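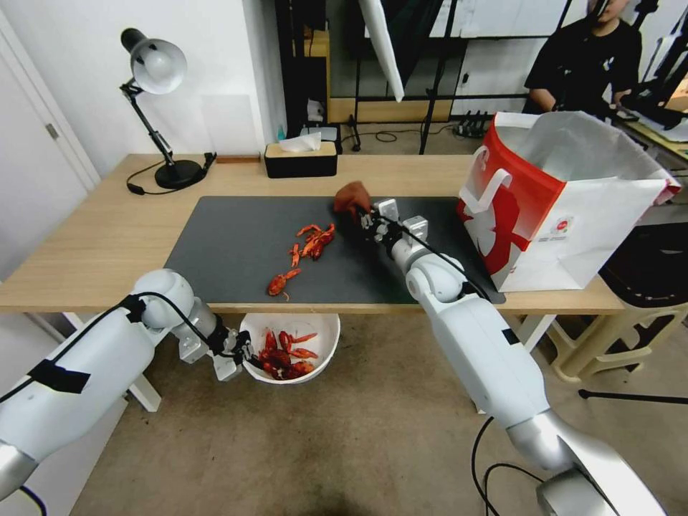 ## Clearing up after crayfish (slides 3 and on)

Hello again, and thank you all for staying past the coffee. Arwel Lewis asked me for something practical, so I'm talking about shells, and I do hope you've eaten!

- Work on a mat. Claws and thin legs get everywhere, and a mat lifts off in one go.
- Keep a bowl close, just under the edge of the table, and a folded cloth by the pile.
- Stand your bag open at the end before you start (mine are the lined kind, bless them).

Pause here. Ask who still uses newspaper.

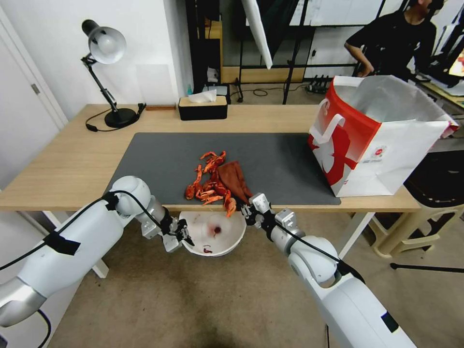
Newspaper is what my mother used, and I'm fond of it, but it soaks through and then you're wiping the desk as well as the shells. Use the cloth to draw everything toward the bowl, slowly, legs first. Tissues are for fingers.

Then hand over to Aled Morris for the stock recipe.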